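De : Drandevine
À : liste Stikusent
Date : 16 août 2025
Objet : Re: fil Tirkine, avis ?

> Le Tirkine tient le nœud bien mieux que le Qin.

Je demande à voir. Un fil noir posé en travers de l'incision, ça ne dit rien de la tenue.

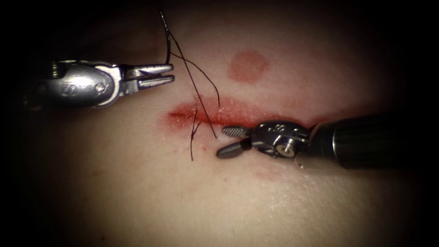 Et sur 12 sutures – pas 72 – je ne conclus rien.

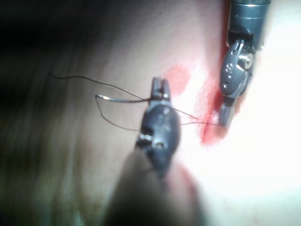

Stikusent répond que la boucle glisse moins, voilà tout.

Moins que quoi ?
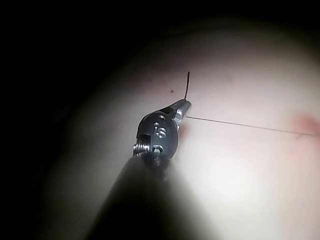 Poignet de l'instrument, pinces vers le tissu

Reste l'aiguille. Je la reprends toujours trop loin de la pointe. Courbe comme celle-ci, serrée dans les mors de gauche, elle me laisse sceptique.
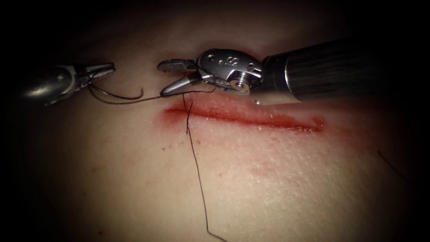

Avant de commander, je veux le même essai avec le Qin. Incision droite et horizontale, comme ici, sinon on ne compare rien.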